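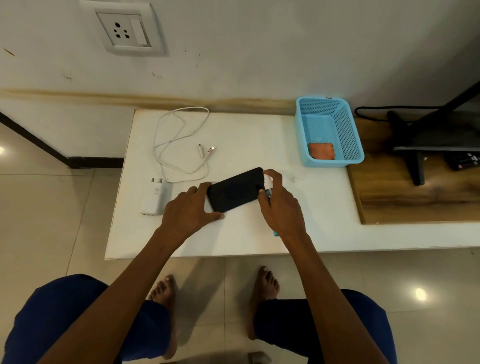 Phone, cable and charger on the white table, 16/08/2018

I finally got the Drisanik running properly this week and I'm so pleased with it! For anyone new, it's my little two-axis plotter (second-hand, bought from Alun Rowlands in March), and the phone is its control panel. Everything goes through the Stidenel app -- jogging the arm, setting the zero, sending the drawing.

The trouble was lost steps. I'd send a 500 mm square and the pen would come back a hair short of where it started, every single time. Nia James told me to check the belt before I touched any settings, and she was right, the idler pulley had worked loose on its shaft. Two grub screws, a dab of threadlock, and then the fun bit, which was working out the calibration number all over again. Mine settled at 3665, if you've got the same Pritchard motors and want somewhere to start.

I now keep the phone charged before a long job, as the app drops the connection on low battery and the arm stops dead wherever it is. Ask me how many sheets of good paper that cost!

Next up is the pen lift, which still clatters like mad.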